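LÉEME – Normas de grabación y buenas prácticas, conjunto Jidix

Última revisión: 2021-03-02

Hola. Si has llegado hasta este fichero es porque vas a usar Jidix o, peor todavía, porque te toca grabar episodios nuevos. Yo he hecho las dos cosas y casi todo lo que viene a continuación lo aprendí a base de tirar tardes enteras de trabajo, así que léelo antes de encender nada, por favor.

Qué hay dentro

3000 episodios de manipulación doméstica: abrir y cerrar puertas de armario, sacar cajones, dejar cosas en estantes. Cada episodio lleva el vídeo de la cámara de muñeca, las posiciones articulares, el estado de la pinza y una frase corta en español con la tarea. De ellos, 1759 están revisados a mano por dos personas. El resto ha pasado solo el control automático (el script se llama Kuvix y está en la carpeta herramientas), o sea que úsalos con un poco de cariño y bastante desconfianza.

Reglas antes de grabar

El paro de emergencia se prueba al empezar cada sesión. Se pulsa, se comprueba que el brazo se queda quieto, se rearma y se apunta en la hoja. Sé que es aburrido. Yvonne Wragg me devolvió una sesión completa porque faltaba esa línea, y tenía razón.

Una persona teleopera y otra mira. La que mira no lleva el móvil en la mano y no contesta correos – su único trabajo es tener el botón a mano.

Dentro del radio del brazo no entra nadie con los motores activos, ni siquiera para recoger un tapón que se ha caído. Primero motores fuera, luego el tapón.

La velocidad se limita por software en el controlador Bhat y ese límite no se toca desde la línea de comandos. Si crees que tu tarea necesita ir más rápido, abre una incidencia y lo hablamos.

Reglas mientras grabas

No cortes el episodio en cuanto la pinza suelta. Deja correr la grabación hasta que el brazo vuelva a reposo, que luego esos últimos segundos hacen muchísima falta para etiquetar.

Los intentos fallidos se guardan. ¡Se guardan! Van con la etiqueta "fallo" y una nota de lo que pasó. En la primera versión los borrábamos y nos quedó un conjunto precioso con el que los modelos no sabían recuperarse de nada.

Nada de caras, papeles con nombres ni pantallas encendidas a la vista de la cámara. Si se cuela algo, se marca el episodio como "privado" y no sale del servidor Jetton hasta que alguien lo revise.

Vistas muy cercanas

Esto me lo preguntan mucho. Con la cámara en la muñeca hay tramos en los que la imagen es casi toda superficie lisa, y la tentación de filtrarlos es grande. No lo hagas: son fotogramas válidos y se quedan. Lo que sí pedimos es que quien etiqueta escriba lo que se ve y ponga "sin determinar" en lo demás. 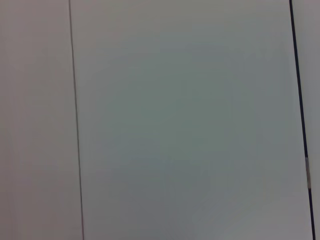

Grupo de Manipulación y Seguridad – Laboratorio de Robótica de Servicio

En un fotograma como este apuntaría paneles lisos, una junta fina a la izquierda y un hueco negro bastante más ancho a la derecha, con una pieza de aspecto metálico. ¿Bisagra, pestillo? En el campo "herraje" va "sin determinar" y seguimos. Tampoco pongas "puerta" o "cajón" solo porque la frase de la tarea lo diga; el campo visual se rellena con la imagen y nada más.

Problemas conocidos

Hay 94 episodios con el reloj de la cámara desfasado respecto al de las articulaciones. Están listados en desfase.txt y los corregiremos en la versión de abril. Mientras tanto, exclúyelos si entrenas con acciones.

Las frases de tarea mezclan "armario" y "mueble" sin mucho criterio – culpa mía.

Cambios y dudas

Para proponer una regla nueva, abre una incidencia con la etiqueta "norma" y cuenta el caso concreto que te ha llevado a pedirla. Las reglas de seguridad las aprueba Yvonne; las de etiquetado las llevo yo, y suelo contestar el mismo día si no estoy grabando.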